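Okay, grippers thread, as promised to the three people who asked. We've been swapping hands on the humanoid all week and I have Opinions now. 🧵

**1/** Quick setup for anyone new: two arms, two legs, one head camera looking down at everything, and a teleop rig I drive from a desk across the room. The question I got handed was simple. Do we keep the multi-finger hands, or go back to the two-jaw Druvari grippers we used before?

**2/** I went in rooting for the Druvari. It opens, it closes, it has never once surprised me. You can fix one with a hex key while eating a sandwich. I love it the way you love an old truck.

**3/** The fingered hands are a whole other animal. More motors, more cables, more stuff to calibrate in the morning before anybody's had coffee. Oleksandra Chornovol wrote our calibration script and even she calls it "the long one."

**4/** So, the test. Household pickup jobs: cups, wadded paper, socks, a TV remote, a sponge. Grab it, carry it, let it go where it's supposed to go. 289 attempts logged across both setups, same operator (me, my poor wrists) and the same objects.

**5/** Rigid stuff first. Cups, bottles, the remote. Pretty much a tie! The jaws are a little faster because there's only one thing to think about. With the fingers I kept fussing over the thumb, and the thumb didn't need me.

**6/** Soft stuff is where it split. The jaws pinch crumpled paper fine but they want you lined up just so, and if you come in crooked the paper scoots off. Fingers just sort of... gather it. I could be sloppy and still get it. For teleop that's huge, I am sloppy by mid-afternoon.

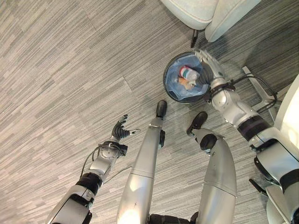 **7/** The part I hadn't planned on caring about is letting go. Picking up gets all the attention, but a trash bin has a rim and a bag, and bags are grabby. With the jaws I'd open up and the plastic would come back out with me about as often as not. Super annoying.

**8/** With fingers you can open them one at a time. I ended up with a little routine: pinky side first, wait a beat, then the rest, then straight up and out. It got to be muscle memory by the second day. I tried explaining it to Veronica Cârstea and just ended up waving my hand at her over a wastebasket.

**9/** Okay, controllers, since half the replies last time were about controllers. I ran two: the Nisum glove and the plain old handheld with a trigger. The glove is way more fun. The glove also drifts, and when it drifts you find out because your robot is slowly making a fist.

**10/** The trigger handheld with the fingers mapped to a few preset grasps did better than I wanted it to. I burned 8 presets into it and mostly used the boring wraparound one. If I had to do a whole shift tomorrow I'd take the handheld, sorry glove people.

**11/** Camera notes. Looking down from the head is great for reaching toward the floor, and bad for judging how deep my fingers are inside something. The hand covers up exactly the thing you want to see. I want a wrist camera next — I've been saying this since September and I will keep saying it.

**12/** Cables! Please, if you build these, think about the cables. Loops around the wrist are fine right up until you reach past a chair. I move slower with the fingered hands partly because I'm babying the wiring, and that goes in the con column.

**13/** Price, since somebody will ask: the spare finger modules we looked at from Wernen were 2000 a set, and that was before shipping. A new pair of jaw pads is pocket change. If your robot only ever moves boxes, I'd stop reading and buy jaws.

**14/** My vote, for our kind of work: fingers on both sides, handheld controller, presets. Druvari pair stays in the drawer, charged up and loved, for days when the long calibration fails.

**15/** Things I still haven't tried: wet sponge, anything with a handle, tying off a full trash bag (ha), and passing stuff from the left hand to the right. The handoff is the one I'm nervous about. Two hands, one operator, and my left has always been the dumb one.

**16/** Somebody asked how long it takes a new person to get decent. Veronica had a go with zero practice and was landing paper in the bin after 8 tries with the fingers. She quit on the jaws before she got one in, so make of that what you will.

**17/** Figueroa is the next build, with different wrists and supposedly tidier wiring. I get it for a few days once the firmware settles down. Send me objects you want to see picked up and I'll put them on the list — no eggs, I'm the one who cleans the carpet.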